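Why I stopped buying cheap shirts
Valeriano Cordero, 13 Dec 2024

When I moved to this country I had 2 suitcases, and one of them was full of T-shirts. I was proud of it. I thought that a man with many shirts is a man who has no problems. Now I own far fewer, and I would like to explain why I think other people should try the same.

My first job here was in a shop called Soltine, where I folded clothes for the whole day. We sold shirts at a price lower than a sandwich. Customers bought them by the armful, and many told me they did not try them on, for it was not worth the time.

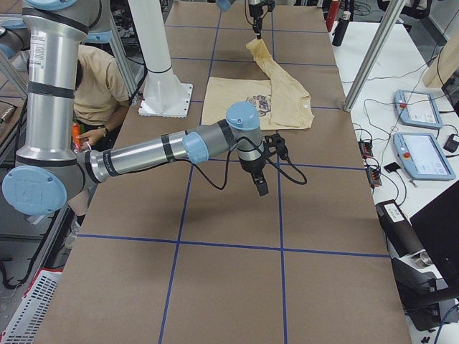

I do not want to blame these customers. I was one of them. With the staff discount I bought a new shirt almost every week, and by June I could not close my drawer. Most of them lost their shape at the neck after a few washes, so I kept them "for painting". I have never painted anything.

My mother sewed for a workshop in Barrios, the district where I grew up, and she taught me to look first at the inside of a garment. If the seam is straight and the thread is close, the maker was given enough time. A price tag will not tell you this. 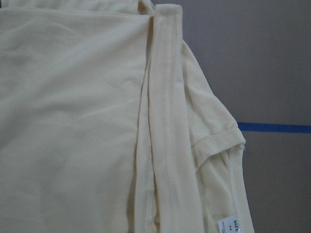
Pale yellow knit fabric, partly folded over.

People say to me that good clothes are only for the rich. I take this argument seriously, as I have been poor in two countries. But a shirt that costs 21 and lasts five years is cheaper than a shirt that costs six and lasts one summer. The difficulty is to have the 21 on the same day.
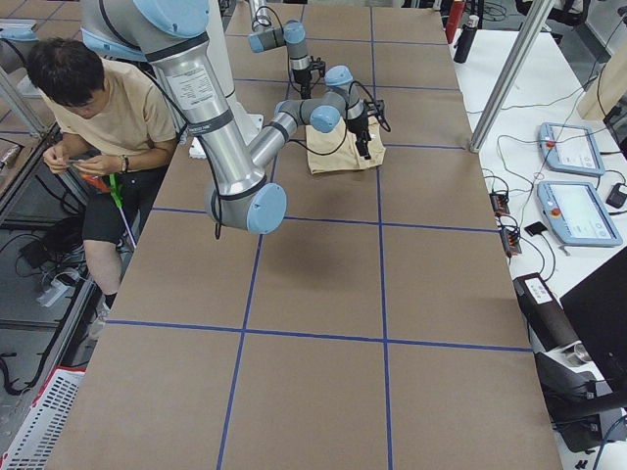

So what should a person with little money do?
Buy second-hand, and buy slowly. Look at the collar and under the arms, pull the hem gently, and leave the shop if you are not sure.

I would also like to see repair come back to our streets. On my road there was a woman who changed zips and shortened trousers, and her place is now a shop for telephone covers. I miss her very much, also because she was strict with me about my buttons.

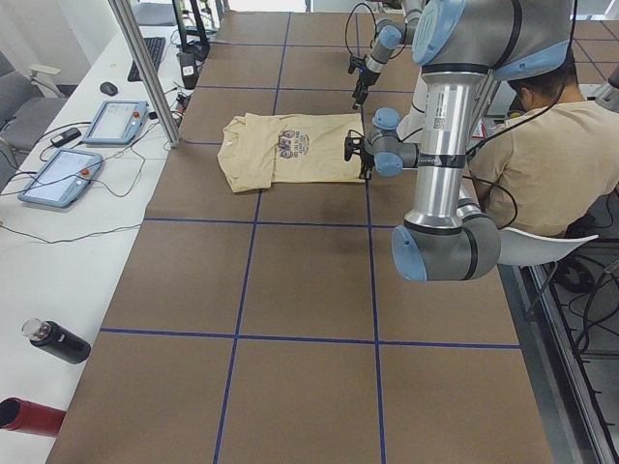

Schools could help too. One hour in a month would be enough for a child to learn how to sew a button and close a small hole. My nephew is twelve and can edit a film, but when his sleeve tears he asks for a new jumper, and usually he gets it.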